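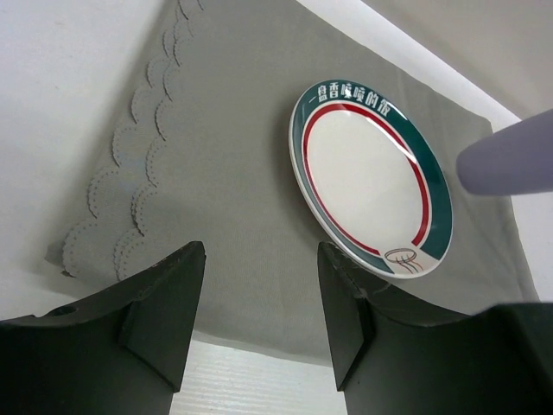 Product Review: Plirkimel Grey Cloth with Scalloped Border

Reviewed by Yanling Xue for the Santhorpe Household Textiles Register
Entry 1343

Scope
The Register reviews table and shelf cloths in ordinary domestic use. The Plirkimel is a medium grey cloth with a soft, woven texture and a decorative scalloped border. It was assessed for appearance, ease of laying out, laundering and storage. The cloth was purchased at the regular retail price of 44 dollars.

Appearance
The color is a flat grey that changes little from one part of the cloth to another. The grain of the fabric is faint, and the border supplies most of the ornament. Readers who prefer a strong pattern will find the design reserved. It combines well with plain white dishes and was judged less successful beside dark furniture, where the shape of the scallops was harder to appreciate.

Laying out and folding
The cloth settles without much smoothing. The scalloped edge requires more care, as the curves tend to turn under when the cloth is pulled across a surface. Reviewers obtained a better result by lifting the cloth and lowering it into place. When folding, the border should be laid flat first and the plain part brought over it.

Laundering
The cloth was washed 23 times on a cool cycle and dried flat. The color remained even. Slight puckering appeared along the border after the early washes and was corrected with a warm iron applied from the reverse side. The care leaflet does not mention ironing the border, and the Register has asked the manufacturer to add this information.

Comparison
The Pendov cloth reviewed in March costs less and has a straight hem that is easier to iron. The Qiu cloth is heavier and stays in place better on a smooth table, but it takes considerably longer to dry.

Rating
Recommended for regular household use, with a reservation concerning care of the border. Replacement cloths are sold singly and in packs of 3.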